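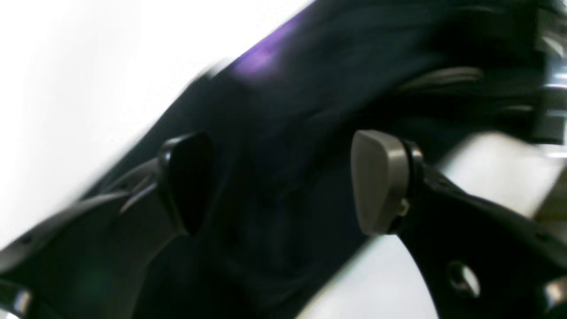 Salton Home Shirtmaking List
Subject: Re: Shrinkage in striped shirting, and how much to buy
Date: 26 Jun 2023

I've been meaning to answer this properly. I had the same trouble with the same cloth in April, so this is mostly what I did then and what I would do differently. The original message is quoted in part so that people who have only just joined can follow.

> I bought a length of the Skumineck striped cotton for a long-sleeved
> shirt, 126 grams to the square metre, and washed it once at forty
> before cutting. The shirt fitted when I finished it. After a few
> weeks of wear the sleeves are too short and the collar is tight.
> The body is shorter too but I can live with that. I thought
> prewashing was meant to stop this. Is it the cloth or is it me?
>
> Also, the Hầu pattern says 260 cm for my size. I had hardly
> anything left over after matching the stripes at the yoke. Do other
> people buy more than it says? And is there any way to save the
> sleeves, or do I cut them off and call it a summer shirt?

Taking the points in turn.

Is it the cloth

Partly. One wash is not enough for this sort of cotton. The finish they put on it at the mill holds it out to its full length, and the first wash takes off only some of the finish. My piece lost most of its shrinkage in the first wash and a bit more in the second. The total came to five per cent along the length and very little across the width. That fits with what you describe: sleeve length runs along the cloth, and so does the body.

The collar is a different matter. On most patterns, Hầu's included, the collar and stand are cut with the long way going across the cloth, so the shrinkage there should have been small. If the collar has gone tight I would look at the interfacing first. Woven sew-in interfacing is cotton like the rest and it shrinks, sometimes more than the shirting does. I now soak mine in a basin of hot water, leave it until the water is cold and hang it over the bath rail without wringing. Fusible is harder to deal with. The Stundero medium weight can be soaked in warm water and dried flat with the glue side up, and I've had no bubbling from it, but I haven't tried their lighter one.

Drying counts as well. If you wash the cloth and hang it on a line, then tumble the finished shirt, you will get more shrinkage out of it. Treat the cloth the way the shirt will be treated. In our house everything ends up in the dryer sooner or later whatever the label says, so the cloth goes in too.

How to measure it yourself

Before washing, mark a square on the cloth with thread, well away from the selvedge. Fifty centimetres each way is a good size and makes the sum easy. Use a running stitch in a contrasting polyester thread, which won't shrink along with the cotton, and leave long tails at the corners so that it doesn't pucker. Wash, dry, press and measure. Then do it again. Stop when two readings in a row are the same. I write both figures on a card and pin it to the cloth, and the card goes in the pattern envelope afterwards.

Press it before you measure. Unpressed cloth can read a full centimetre short in fifty, and you will think you have a disaster on your hands. Press with an up and down movement and keep the iron from dragging, or you will stretch it and get a false reading the other way.

How much to buy

The figure of 260 on the pattern envelope is for plain cloth. There's a line in small print inside the instruction sheet that says to allow extra for stripes and checks, but it doesn't say how much. My own rule is to add the shrinkage first and then one full stripe repeat for each piece that has to match. With a narrow, even stripe the second part comes to next to nothing. With a wide or uneven stripe it can mean another half metre.

If you have only just enough, these are the places where I would give up matching, in this order:

1. The inside yoke. It can be cut from plain cotton and many ready-made shirts have it that way.
2. The inner collar stand and the inner cuffs. Cut them from plain as well, or from the wrong side of scraps.
3. The sleeve placket. Turning the stripe crosswise here looks deliberate and uses up small offcuts.
4. The join between sleeve and armhole. Stripes meet there at one point at best, and as soon as you put your arms down it has gone.

I would keep the match at the front band and the pocket. Those are the ones that people see when they are talking to you. The back needs to be straight more than it needs to be matched. A back cut slightly off grain shows up every time you fold the shirt, with the stripes wandering off to one side as they come down to the hem.

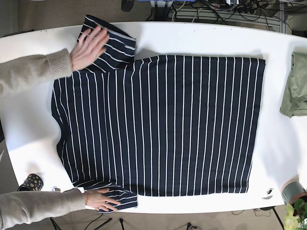 Saving the sleeves

You have three choices, short of making it a summer shirt.

The quickest is a deeper cuff. Take the cuffs off, unpick the pleats, press, and cut new cuffs as deep as you need. Two centimetres extra on a cuff is not noticed by anyone. Four starts to look like a costume, though it can be got away with if you turn the stripe round so that it goes across.

The second is to let down what is in the seam. If you used the full seam allowance at the cuff there may be a centimetre there, less whatever you trimmed. It's rarely worth the unpicking on its own but it can be added to the deeper cuff.

The third is to wet the sleeve and stretch it. I know this gets recommended. It does lengthen the sleeve and it lasts until the next wash, when you are back where you began. I did it for one wedding and it got me through the day.

For the tight collar, move the button. There's usually room for three or four millimetres before the collar points start to look uneven. If that doesn't cure it, a new stand cut a little longer will, and you can keep the collar itself as long as you ease it on from the centre back.

Cutting out again, if you come to that

If you decide to make a second shirt from the same cloth, wash it twice as above and then let it rest flat overnight before you lay out the pattern. Cotton that has just come off the ironing board is still moving. I fold mine right sides together and pin through the stripes every hand's width along the fold and down both selvedges, so that the top layer and the bottom layer agree. It takes an evening. Cutting in a single layer is slower again but for a wide stripe I think it is the better way, with the pattern piece turned over for the second side.
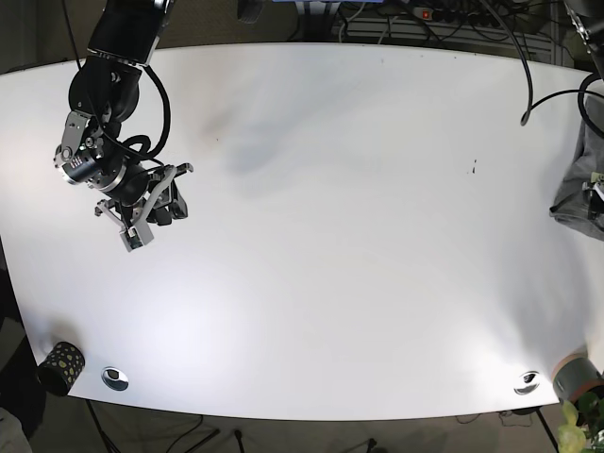
Squaring the cloth is the part where I went wrong in April. I had torn the end across to get a straight line, which is fine, but then I lined up that torn end with the end of the dining table and trusted the table. Ours had been sanded at some time and was not true. If your table is like the white one, with gently rounded long edges, don't use those as a guide at all, as there's no sharp line for the cloth to sit against and it will creep over the curve without your seeing it. Stick a strip of masking tape down the middle of the top, check it with a long ruler, and line up one stripe with the tape. The rounded edge does have one good point, in that thin shirting can hang over it while you work and doesn't get a crease pressed into it by its own weight.

Weights are better than pins for holding the pattern on this cloth. At 126 grams it is light enough to lift and bubble when pins go in. I use flat washers from the ironmonger, wrapped in scraps so they don't mark it.

One question back. When you washed your length, did you neaten the cut ends first? Mine frayed badly in the drum and I lost a good hand's width at each end, and I hadn't allowed for that in what I bought. I now zigzag both ends before anything goes in the machine. If that happened to yours, it might explain where the rest of your 260 went.

I still have most of a metre of the navy Skumineck left, washed twice and pressed. It would do two pairs of cuffs and a stand with some over. If it's the same stripe as yours you are welcome to it for the postage. Reply off list and tell me the width of the stripe.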